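Kitchen Island README

Student project, robotics elective, spring term
Maintained by Bautista Quiroga (mostly), with help from the rest of the team

Hi! If you got here from the class page, you probably want the episodes and don't care how we made them, so skip down to "What's in the folder." Everyone else, hello, make yourself comfortable, this got longer than I planned.

What we were trying to do

Our assignment was to pick one household task and collect enough simulated demonstrations that a small policy could be trained on them. Half the class went for drawers and doors. We went for bottles on a kitchen island, partly because I thought it would be easy (ha) and partly because the kitchen was already built. It comes from a pack called Collell that last year's group left on the shared drive, and we barely touched it apart from the clutter on the island. The simulator is Trerkow, the version on the lab machines and NOT the newer one. Please read the setup section before you write to me about that.

The task is called "lift bottle" in the config. The arm starts in a random pose somewhere over the island, goes to the target bottle, closes its fingers on the neck, and lifts. That's the whole thing. No pouring, no handing it to anybody. We talked about putting it in the sink as a second stage and ran out of term.

The target is always the little navy one. Everything else on the island is clutter and gets shuffled between episodes, and the stools get nudged a bit too. Early in an episode you'll mostly see the arm hanging over the wood, fingers pointing down, while the person driving makes up their mind.

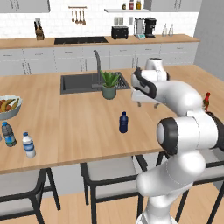 Nicanor Barrientos wrote in the project thread that lifting by the neck was asking for trouble, and that he'd have gone for the body of the bottle, where there's more to hold and it doesn't swing. He also wanted to know why we hadn't tried both and let the numbers decide.

Fair! We did try the body, for one long evening. In our setup the palm kept bumping the cap on the way down, the bottle would tip, and then you'd spend the rest of the episode chasing it across the counter. Coming in from the side fixed the cap problem and gave us a new one with the neighboring bottles. The neck swings a little, he's right, but the person driving can get there on a straight vertical approach and a beginner can learn it before lunch. The body-grasp attempts were so messy that I deleted them, which I now regret, so no, I can't give you the comparison. Sorry, Nicanor.

What's in the folder

There are 736 episodes that passed our checks. Each episode is its own directory with the joint positions, the gripper opening, the commanded actions, the object poses, and the rendered frames. We rendered from 3 camera positions, all outside the arm and looking across the island, and they're named after whoever placed them, which seemed funny in March. The mapping is in cameras.txt.

splits.txt has the train and test lists. We split by clutter layout, so a layout in test never shows up in train. There are 17 layouts altogether and 5 of them are held out. If you make your own random split by episode your scores will look amazing, and you will have learned very little. Ask me how I know.

notes.csv is hand-typed by whoever was driving. Some rows are useful ("came in too fast, recovered") and some rows say "hungry." I left them all in.

How we drove it

Everything was teleoperated with the Vunov hand controller from the lab cabinet. Squeeze to close, release to open, thumb button to end the episode. It drifts when it's low on battery, and the first sign is the arm creeping to one side while you swear you're holding still. Charge it overnight.

We took turns and tried to keep sessions short. People get sloppy when they're tired, and it shows up in the data as long wobbly approaches. If you want the cleanest subset, filter on the "smooth" column in notes.csv, but remember that the driver judged their own driving, so, you know, grain of salt. 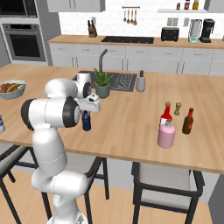 Clutter was the part I argued for hardest. Our first batch had the target alone on the counter and the policy trained on it was great right up until we put anything else down, at which point it wandered off toward whatever was tallest. So the layouts now go from a few things spread out to a proper crowd. In the layout with the red bottle, the pink one right in front of it and the pepper shaker all bunched up past the soap dispenser, the navy bottle has clear counter around it, and you can bring the fingers down around the neck without worrying about the neighbors. I'd start there if you're new to driving. The harder layouts put a decoy close to the target, and those are where most of our failed attempts came from. One more thing about overlap: the cameras don't always get a full view of every object, and the object poses in the state file are the truth even when the pixels can't show you.

Setup

Use the lab environment file as is. The newer Trerkow changed how finger friction is set, and with our config the bottle slides right out of the grip. I lost two days to this and would love for you to lose zero.

Run check_assets first. If it complains about missing textures you probably copied the Collell folder without its materials directory. Then run replay on any episode and make sure the arm does something sensible. If it folds itself into the counter, your joint order is wrong, and the fix is in joints.txt.

Known problems

Some episodes have a frozen first second because the driver hadn't squeezed the controller yet. Trim them or don't, our baseline didn't mind.

The success flag only checks whether the bottle went up past a set height. It doesn't check how it got there, so a few episodes marked as successes are pretty ugly lifts. I watched the ones I could stand to watch and marked the worst with "ugly" in notes.csv.

Lighting never changes. It's the same bright kitchen every time, and I'd expect anything trained on this to be fussy about shadows. If you want to fix one thing next year, fix that one.

There's no real robot data here. None of us has tried the policy on hardware, so please don't write in your report that it transfers.

Using it

Free for anyone in the class or the club. If you put it in a report, say it's from the Carrasco team (that's our group name, long story) and mention which split you used. If you find a broken episode, add its number to broken.txt and post in the thread so I can pull it from the next upload. I still check the thread most evenings, usually after eight.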